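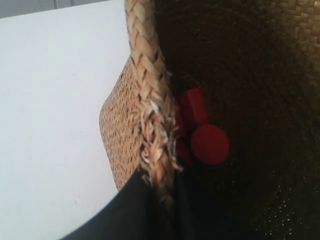 4/17/22

Toy pickup, basket task, third sitting

Ran the pickup task again with the policy Ákos Farkas trained up over the winter. Same arm, same wrist camera, same straw basket with the braided rim. Setup notes from January still apply except the table has been moved a hand's width toward the door, so don't trust the old home pose. I did, and spent the first part of the morning wondering why everything was landing short.

Count for the day: 88 attempts, 70 scored as success by the script. Ákos will want to put that on a slide. Before he does, I'd like what the script calls success written down somewhere. It checks that the fingers closed, that the arm went up, that the fingers opened over the basket region, and that the arm came home. It doesn't check where the toy went. I watched all 88 and there were 7 in the success pile where the piece hit the rim and went on the table. One of those it then drove the finger into on the way back and pushed to the edge, and still got its tick.

So 63 by my eye. Fine for a demo. Not fine for anybody's living room.

Things I want to remember about the basket:

The rim is the whole problem. It's a thick soft plait and there's a frayed patch partway down with loose straw sticking out over the opening. In the wrist view the stray fibers cross right in front of whatever is inside. The red pieces are fine, red on a near-black inside, you could find them with a threshold and no learning at all. But one tucked behind the fray shows up as a sliver, and the detector either misses it or gives a box the size of the sliver and aims at that. Had it happen on the reverse task (taking toys out) over and over. Approach looks confident, closes on straw.

Second thing, the inside of the basket is in deep shadow with the lamp where it is. Bits of straw or dust catch the light low down and the depth goes to pieces there. I tried the lamp on the other side for a few runs. Better inside, but then the white tabletop washed out. Put it back.

Third, when the finger comes in low it covers the bottom of the view, and over the dark part I can't find its edge myself. Black finger on black shadow. If I can't say where the finger stops I don't see why the network should. Suggest light tape on the fingertip. Ákos says that will shift the training distribution. It will, and I'd still do it.

On Idider: their people sent over the draft of the "household ready" write-up and asked for a comment from us. I'm not giving one yet. The draft says tidying is solved for rigid objects under a certain size. What we've got is tidying of a few hard toys, on one white table, into one basket that doesn't move because I stand there and put it back when it does. I stepped in 11 times by my tally marks, mostly nudging the basket back onto its spot, and none of that shows in the score. Next sitting I want every touch by a human logged as a failure or at least as its own column. I've asked before.

Comparison, for what it's worth. After lunch I did the same job by hand, dumping the pieces out and putting them back, no hurry. Didn't bother timing it properly. By the time I'd have wanted a timer I was finished. The arm's average cycle out of the log is slow enough that I answered mail between runs.

Votard controller: two stalls, both on the return move, both cleared with a restart. Log line 952 is where the second one starts if anyone wants to look. It reports a joint limit that the arm is nowhere near. Same complaint as January. I've stopped believing it's a cable.

Tosh gripper pads: left one is starting to lift at the corner. Glued it, will look again tomorrow. If it comes off in the middle of a run the grasps will go bad slowly and we'll all blame the model.

Cliter planner: tried the new release on the last batch. It takes a prettier path over the rim, higher and rounder, and drops from higher as a result, so round pieces bounce. The old one scraped straw but put things in. I've gone back to the old one. The higher path may be right with a lower release added at the end. Not today.

What I think, since this is my notebook and the slide isn't:

The picking is decent now, more than I expected last year. Hard red shapes on a plain surface, it gets them nearly every time. The part that isn't there is everything a kid's room would have that the table doesn't. Soft toys. Something half under something else. A basket that sags when you lean on it, and this one does lean, which is why the drop point drifts over a sitting. A person clearing up will hold the rim with one hand and toss with the other and never think about it. We have one arm and a fixed drop point. I keep hearing that a second arm fixes this. It would fix holding the basket. It would also double the stalls.

Ákos's side, to be fair to him — he thinks the drift goes away if the drop point is found fresh each cycle from the wrist view, using the braid as the edge. It's a good idea. The braid is a strong repeating pattern and easy to pick up where it's tight. Where it's frayed it's a mess, and I told him so, and he said then buy a new basket. I don't want a new basket. People's baskets are frayed. If it only works on a fresh one I'd like to know that before Idider prints anything.

To do:

Tape on fingertip, one short batch with and one without.
Add a check for where the piece ended up. Even a second camera and a person clicking yes or no.
Log touches.
Drop point from the rim, Ákos, on the old basket, frayed side toward the arm.
Send log to Votard again, with the line number this time.
Redo home pose for the new table position and write it on the wall sheet.
Sweep up the straw under the arm base.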